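Pack the Suitcase on the Floor
Opinion
Thursday, June 13, 2019

Quick one today because I leave tomorrow and have not started. Which is sort of the point.

People pack on the bed. I did it for years. Suitcase on the bed, clothes around the suitcase, more clothes on top of those clothes, and by eleven at night you can't lie down anywhere so everything gets shoved in to clear the mattress. That's how I flew to my cousin's wedding with four sweaters and no dress shoes. September, too. Warm.

So - the floor. Case open on the floor, things laid beside it. You have to bend down for every single item and bending down is a small tax. I like a small tax. You think twice about the third pair of jeans when your knees are involved.

My sister-in-law Lucie Bouchard thinks this is nonsense and says so. She packs on the dining table with a list, a typed one, and she rolls everything. Rolls! I have tried rolling. My shirts came out looking like they'd been slept in by someone larger than me. Fold your jeans flat, lay them down next to the case, and put the odd hard stuff on top of them while you make up your mind about it. Jeans don't care.

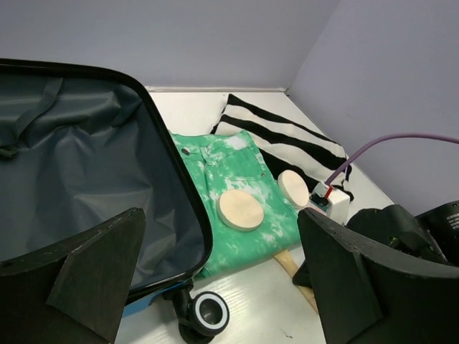
What should go into the suitcase first?

The heavy flat things, down at the wheel end, so the weight stays low when the case is standing up. Jeans, then shoes, then whatever is lumpy. Shirts go last, on top.

That's the whole method, more or less. The rest is arguing with yourself.

And I do argue, mostly about size. The case I'd been using was a big Hallix, bought when we moved, and a big case fills up no matter what. You put in a jacket because there's a jacket-shaped hole. The Rullow I had before it was smaller and I never once got home wishing I'd taken more. Gave it away like an idiot. Marlene Chan at work has it now and she won't give it back, I asked.

Marlene is on the road 41 weeks of the year, by the way, and her packing takes as long as a pot of coffee. She leaves the case open on the floor the night she gets back and it stays open until she goes again. Drives her husband nuts. But things land in it as they come out of the wash and by the time she needs to leave it's done. I think that is the smartest thing anybody has told me about travel and it cost nothing. My last set of packing cubes cost me 262 dollars, shipping included, and they're holding Christmas lights.

On cubes. I know, everybody loves cubes. A cube is a suitcase inside your suitcase and now you have five zippers to open to find a sock. I'd sooner see my stuff. Same with the pouches for cables, the pouch for the pouches, etc.

What I do use is the straps. The two straps inside the case that most people let flop around forever. Buckle them, pull them snug, and a half-full case behaves. A half-full case is what you should be aiming for, you'll be bringing things home. Cheese, in my case. Last trip was 2,366 miles each way and I carried a wheel of something back from a shop called Verschueren wrapped in my one good scarf. It survived becuase it was strapped down. The scarf less so.

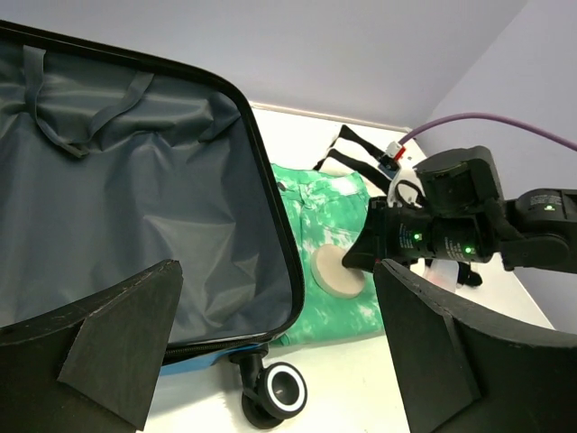

Back to the bed people for a second. I get it, you have a bad back, or a dog. A dog changes everything, a dog will get in the case. Fine. Use a table, use the couch, put a board across two chairs. My complaint is with the bed itself, where there is always room for one more thing and there's a deadline called bedtime. On the floor you can stop. Walk away, step over it, eat dinner, come back and take two things out.

Take two things out is a real rule at our house. When you think you're done, two things have to leave. Lucie says she'd just pack two extra so she could remove them, and I'm sure she would.

I got a lot of mail after the last column, nearly all of it about the Zetau luggage scale and whether you need one. You don't if you can lift the case over your own door step with one arm. If you can't, take out the hair dryer. The hotel has a hair dryer.

OK. Really have to go do this now. The case is still in the closet and there's laundry in the machine.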